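Kategorie: Datensätze > Innenräume > Arbeitsflächen

# Stidis: Flächen, auf denen fast nichts liegt

Stidis ist eine Bildsammlung von Tischen, Ablagen und anderen flachen Stellen, die jemand für aufgeräumt hält. Sie umfasst 282 Aufnahmen und ist der kleine Bruder von Amlow, wo es um volle Schubladen geht. Amlow wird häufiger heruntergeladen. Das sehen wir ein.

## Worum es geht

Wer Ordnung untersuchen will, bekommt meistens Unordnung geliefert: Kabelknäuel, Tassen, die berühmte Schale mit den Schlüsseln und den toten Batterien. Uns hat interessiert, was übrig bleibt, wenn das alles weg ist. Meistens bleibt ein Gerät am Rand und irgendein Zettelchen, das beim Aufräumen durchgerutscht ist. Für solche Reste haben wir die Klasse `rest_klein` angelegt, nach längerem Streit über den Namen. Der Gegenvorschlag lautete `kruemel_im_weiteren_sinn`.

## Inhalt

| Teil | Bilder |
|---|---|
| train | 222 |
| test | 60 |

Innerhalb von train sind 48 Bilder doppelt annotiert. Bei 40 davon waren sich beide Durchgänge einig, bei den übrigen ging es fast immer um die Frage, ob ein Fleck ein Gegenstand ist. (Nein. Siehe unten.)

## Klassen

- `flaeche`: alles, worauf man etwas abstellen könnte. Farbe und Material werden nicht erfasst.
- `geraet_flach`: Laptops, Tablets und Verwandte. Bei zugeklappten oder angeschnittenen Geräten bitte nicht raten, welches von beiden es ist.
- `rest_klein`: Klebestreifen, Aufkleber, Papierstückchen und was sonst so aussieht.
- `schatten`: auch Verfärbungen und weiche dunkle Stellen ohne klare Kante. Die Klasse ist ein Sammelbecken und wird es bleiben.

Ein typischer Fall aus dem Testteil trägt zwei eindeutige Labels und eines, über das man beim Mittagessen reden kann.
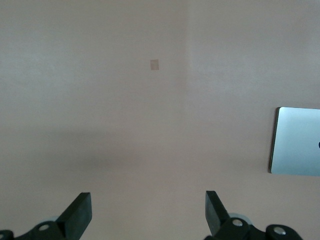
*Abb. 1: Rosabeige Fläche, ein Stück `rest_klein`, rechts angeschnitten `geraet_flach`. Die dunklere Stelle links ist `schatten`.*

Das sandfarbene Rechteck hat keine lesbare Aufschrift und bekommt deshalb kein Textattribut. Ob es Klebeband oder Papier ist, bleibt offen, und die Annotation tut auch nicht so, als wüsste sie es. Beim silbrigen Gerät wird nur der sichtbare Teil umrandet, mitsamt dem dunklen Streifen an der linken Seite. Die schwache senkrechte Linie in der Fläche bleibt ohne Label. Frühere Fassungen kannten dafür eine Klasse `naht`, bis jemand damit jede zweite Tischplatte in Streifen geschnitten hatte.

## Annotationsregeln

1. Kästen eng ziehen, bei weichen Rändern im Zweifel etwas großzügiger.
2. Flecken sind keine Gegenstände, auch keine sehr überzeugenden.
3. Angeschnittene Dinge bekommen `teilweise = true`. Nichts über den Bildrand hinaus ergänzen.
4. Leere Stellen nicht kommentieren. Das Freitextfeld wurde im November geschlossen, nachdem dort die ersten Haikus auftauchten.

## Bekannte Schwächen

Die Sammlung ist einseitig: viel Beige, viel Grau, kaum Muster. Tischdecken fehlen fast völlig. Modelle, die nur auf Stidis trainiert werden, halten eine karierte Decke vermutlich für sehr viele kleine Reste. Für solche Zwecke bitte mit Flenus mischen, dort gibt es Wachstuch in Mengen, die sich niemand gewünscht hat.

## Dateien

`bilder/` enthält die Aufnahmen, `labels/` je eine JSON-Datei pro Bild. In `alt/` liegen die Labels mit `naht`. Bitte nicht verwenden, wir behalten sie aus Sentimentalität.

Fehler bitte als Ticket melden, mit Dateiname und Klasse. Meldungen der Art »da liegt doch gar nichts« werden gesammelt beantwortet.

Verwandte Datensätze

- Amlow: Schubladen, voll
- Flenus: Tischdecken und Wachstuch
- Lenz: Fensterbänke mit und ohne Pflanzen

Kontakt | Lizenzhinweise | © Stidis-Projekt | Nach oben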